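February 2020

Stayed at the Cusdale library until they turned the lights down, and I'm still buzzing! I finally got hold of the full Fusitz judgment – all 49 pages – and read it straight through with a cold coffee next to me. I've been going on about this case since the first week of the free speech seminar and I had only ever seen the summary.

The question is whether a town can make a street preacher buy a permit before he opens his mouth. Unddale wanted 400 for it, plus 8 days' notice. The majority spends pages on the fee and almost none on the notice, and then the dissent comes in and says the waiting is the real harm. Oh, I loved that. Speech about tonight's vote is no good next week!

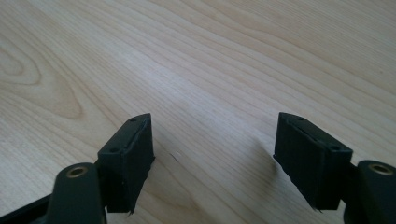 *Pale wood, lots of grain.*

Then I went back to Sầm, the older case everybody cites for the permit rule, and it says much less than they claim. One paragraph, and a cautious one – it's about blocking a road with a parade. A man standing on a corner is a long way from a parade. I think there's a whole paper in that gap.

Started an outline on the bus, 2 headings so far and a lot of arrows. Have to ask whether the draft can go in at the end of March. Also need to return the evidence textbook, which I haven't opened in ages.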